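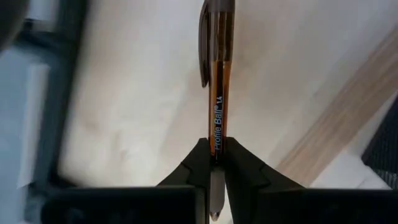
Wian Nkuna

Comparing Two Spotting Scopes for Reading Leg Bands on Shorebirds
Field Methods project report

Introduction

Banded shorebirds are only useful to a study if someone can read the band. Most of the birds at our site, the mudflat below Etar Point, feed well out from the path, and regular binoculars don't give enough magnification to read a three-character flag. A spotting scope on a tripod does.

The department owns two scopes, a Vavton with a straight eyepiece and a Prekent with an angled one. The Vavton is heavier and has the larger front lens. I wanted to find out which one lets a student read more codes correctly, and how much the distance matters.

Equipment

Both scopes have zoom eyepieces and were set to the same magnification for every trial. They were mounted on the same Isah tripod, which has a fluid head and a center column that I kept all the way down. Neither scope was cleaned with anything except a blower and a lens cloth. The rubber eyecup on the Prekent is torn and does not stay extended, so people who don't wear glasses had to hold their eye slightly off it.

Method

I printed flag codes at life size on waterproof paper and fixed them to stakes. The stakes were set at 100 yards and at 90 yards past that, along the old dike where there are no nesting birds. Observers could not see me put the codes out.

There were three observers: Erhan Ateş, Sizwe Xaba and me. When I observed, Sizwe placed the codes. Each reading had a limit of 5 seconds, which is close to how long a feeding sandpiper keeps its leg out of the water. A reading counted as correct only if all the characters were right and in order. "Not sure" counted as a miss.

Trials were run in the morning and again after 2 p.m., when the air over the mud is warmer and the image starts to shimmer. Jhun Manalastas kept the score sheets and entered them afterward. In total we made 3,036 readings between September and November.

Results

At the near stakes there was almost no difference between the scopes. All three of us read nearly every code in the morning, and the afternoon scores were only slightly lower.

At the far stakes the Vavton did better in the morning, mainly in dull weather. The most common mistakes were reading 8 as B and C as G. In the afternoon its advantage mostly disappeared. Heat shimmer blurred the codes in both scopes, and turning the zoom up made them bigger but no clearer.

Erhan and Sizwe both found the target faster with the straight eyepiece. I was faster with the angled one, but I had used it all last year, so that is probably practice.

Problems

Wind was not controlled. On gusty mornings the heavier scope shook less, and I can't separate that from the quality of the glass. The printed codes were also clean and stood still – real flags are scratched, muddy and attached to something that walks. The scores here are likely higher than they would be with live birds.

Recommendations

For band reading from the far end of the path, I would take the Vavton and go early. For general counts the Prekent is easier to carry and easier to share between people of different heights. Its eyecup should be replaced before spring.

Thanks to Szabolcs Csizmadia for the key to the dike gate and for comments on the first draft. The score sheets are in the blue binder in the optics cabinet.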